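Noltis Community Help > Home and Kitchen > Food storage

Can I leave tomatoes and mandarins on the same plate?

Print this page | E-mail to a friend

Celina Sowa
Hello everyone, I have been reading this board for ages but have only posted once before (the one about the squeaky pantry door, thank you again, candle wax did the trick!). I have a fruit problem, or maybe a plate problem.

We moved to Plurberg in April, and the new kitchen has almost no counter. The big wooden fruit bowl I used for years went to my sister, and now our fruit lives on a plate in the living room, where the kids can reach it. I like it that way. They eat far more of it than they did when it was up on a counter next to the toaster. The trouble is that everything goes on the one plate: mandarins, tomatoes, kiwis when I can get them, sometimes a pear or two. My mother-in-law says tomatoes must never sit with fruit because they make everything rot, and she says it every single time she comes over. My neighbor says that's an old wives' tale and that the real problem is that I buy too much at once.

What I see myself is that the mandarins at the bottom get a soft patch, and the kiwis go from rock hard to mush while I'm at work. The tomatoes are usually fine. I don't want to put everything in the refrigerator because cold tomatoes taste like nothing to me, and my youngest won't touch a cold mandarin (it hurts her teeth, she says). So does it matter what sits next to what? And is a plate just a bad idea compared with a bowl?

Thank you for reading all of this, I know I go on.

Dariusz Cieślak
Your mother-in-law is right. Tomatoes give off gas. Keep them separate. Also buy less.

Elżbieta Chmielewska
Welcome to town, Celina! I'm going to be a bit kinder to your plate than Dariusz was, because we have kept our fruit on one for years, on the low table or wherever the grandchildren happen to be camped out, and I wouldn't go back to a bowl if you gave me one. In a deep bowl I always forgot what was at the bottom until my nose told me about it. On a plate I see every piece each time I walk past.

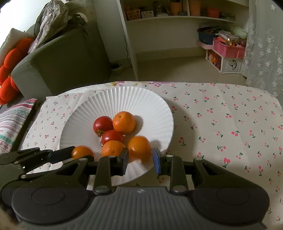
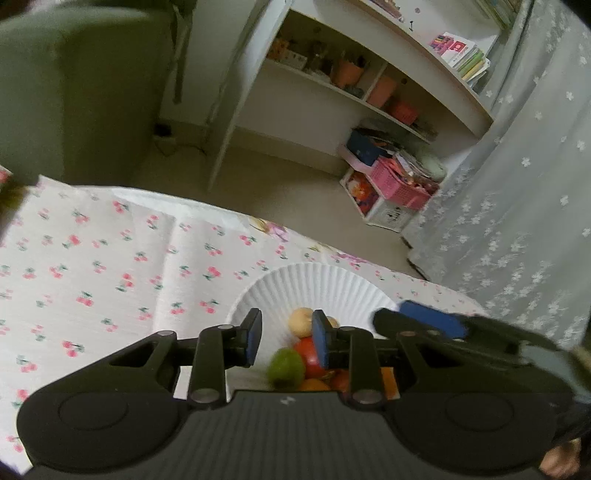
Ripening gas is the thing your mother-in-law has in mind, and there is truth in it, though it bothers some fruit a great deal and other fruit hardly at all. It's called ethylene. Tomatoes give it off as they ripen, and so do pears, apples and bananas. Mandarins don't ripen any further once they've been picked, so they mostly sit there and mind their own business. A plate like my first one, the ribbed one with just the two tomatoes and the mandarins, doesn't worry me at all for a few days. The second is the kind I'd keep a closer eye on, with that fuzzy green fruit in the same small pile as the red ones. Kiwis are terribly sensitive to the gas. A hard one beside a ripe tomato or pear will soften much sooner than you planned, and that sounds very much like what is happening while you're at work. I keep hard kiwis in the refrigerator drawer and bring out 3 at a time, so they soften when I want them to.

Your soft mandarins I would put down to bruising and damp, and I wouldn't blame the tomatoes. The thin-skinned ones can't take much weight, and if one gets a little wet spot against its neighbor you'll have two bad ones before long. So: don't wash anything until it's going to be eaten, keep the pile low, and put the heavy things underneath or off to the side. Turn them over once a day when you go by. I do mine in the morning while the coffee is running, and my husband calls it "doing the rounds." Anything with a soft patch gets peeled and eaten then and there, or thrown out if there's any mold on it.

As for tomatoes, I'm with you about the cold. Ours stay out until they're properly ripe, and I set them stem side down, which my aunt always did and which does seem to keep them from wrinkling. If they're very ripe and I know we won't get to them, then yes, into the refrigerator they go for a day or so, and I take them out some 30 minutes before supper so they get a little of their flavor back.

One more thing and then I'll stop. Sun! If your living room window is anything like ours, the plate gets cooked in the afternoon. I moved ours to the shady end of the room and noticed the difference that same week. And do tell your neighbor that the Stivitz on the corner sells mandarins loose, so you can get a handful instead of the big net bag.

Haziq Ginting
Agree with most of what Elżbieta wrote. I worked in a produce department for a while and we never displayed kiwis beside the tomatoes for that reason. Citrus next to them was fine.

I'd add one thing about the plate itself. A folded paper towel under the fruit helps in humid weather, change it when it feels damp. If fruit flies are a problem where you are, a mesh cover costs next to nothing, and small kids can lift it. Not sure about stem side down, I've heard people argue it both ways, but it can't hurt.

Celina Sowa
Thank you all so much!! The kiwis have gone into the drawer and the plate is out of the window. I haven't decided yet how to break it to my mother-in-law that she was partly right.

Related in Food storage
How ripe is too ripe for a pear?
Getting tomato stains out of a printed tablecloth
Mandarins drying out inside the peel
Best way to keep fruit flies off the table
Do kiwis need to be washed before peeling?
Small kitchen, no counter: where does everything go?

Print this page | E-mail to a friend

Contact us | House rules | Copyright Noltis Community Help | Back to top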